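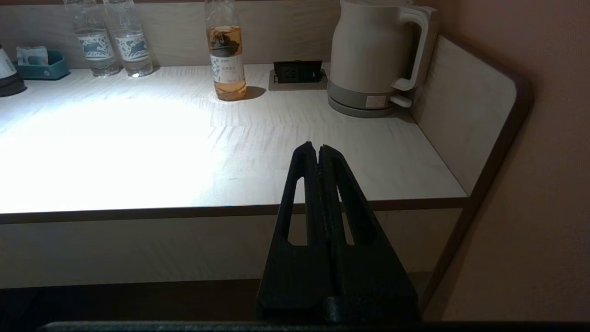 Wipe with the grain or don't bother, was the first comment under the old version of this page, and fair enough, I'd left that out completely. So it's in now. Step 4.

Search this site Type here and press enter

Last updated 6/6/21

Clearing and cleaning a pale wood desk (the drinks-along-the-back problem)

Quick one. For desks with a light wood top, raised side panel, strip of darker trim on the edge. Mine's a Skuvby, secondhand, but any pale desk goes the same way. Bottles creep to the back, stay there, leave rings. Dust in behind. Light desks hide dust and show rings, worst of both.

You need:
- two soft cloths, one damp one dry
- dish soap, a drop
- old toothbrush
- a small tray
- baking soda if there are rings already
- 10 minutes, longer if you haven't done it since February

1. Everything off the back row. Not pushed forward, off. Floor, bed, wherever. Lamp too, unplug it first.

2. Sort the bottles. Water, unopened: kitchen or a shelf. Water, opened: drink it or pour it on a plant. Tea, if it's been open and you can't remember when: sink. Rinse, cap off, recycling. Check your local rules on caps, ours changed.

3. Dry dust first. Start at the back where the top meets the upright board, that joint holds everything. Toothbrush along it, pull toward you. Then the inside corner by the side panel. Crumbs live there.

4. Damp cloth, one drop of soap, wring it till it doesnt drip. Go with the grain, long strokes, back to front. Circles leave smears you'll only see when the sun comes in from the side. Dry cloth straight after. Don't let it air dry.

5. Trim. The thin brown edging along the front gets greasy from wrists. Same damp cloth, run it end to end, light pressure. If the trim's lifting anywhere stop and glue it before you get water under it. Small tube of wood glue, tape, leave overnight.

6. Rings. Baking soda and water, thick paste, fingertip, test somewhere hidden first. Rub gently, wipe, dry. White rings often go. Dark ones mostly won't, that's in the wood already. I tried a Pornum polish on a dark one and got a shiny dark one.

7. Front panel under the top. Everyone skips it. Quick wipe, and the gap beneath, toothbrush again.

8. Put back less. Lamp. Tray for the little stuff, packets and so on, stood up so you can see what they are. One bottle, not a row. Bottle goes on the tray or a coaster, never bare wood. Cold ones sweat, and the water sits underneath where you dont see it.

Keep things a hand's width off the back board. Then you can get a cloth behind without moving the lot.

Stuff I've used: Zunness cloths, fine, go thin after a while. Charvát oil, only for real unsealed wood, do NOT put it on a coated top, it just sits there sticky. Not sure which you've got? Drop of water somewhere hidden. Beads up, it's sealed, leave the oil alone. Wipe the drop off after obviously.

Weekly: steps 3 and 4. Rest when it needs it.

Wall next to the desk gets splashed too. Barely damp cloth, dab it, no scrubbing or the paint goes shiny. Separate page on walls coming when I get to it.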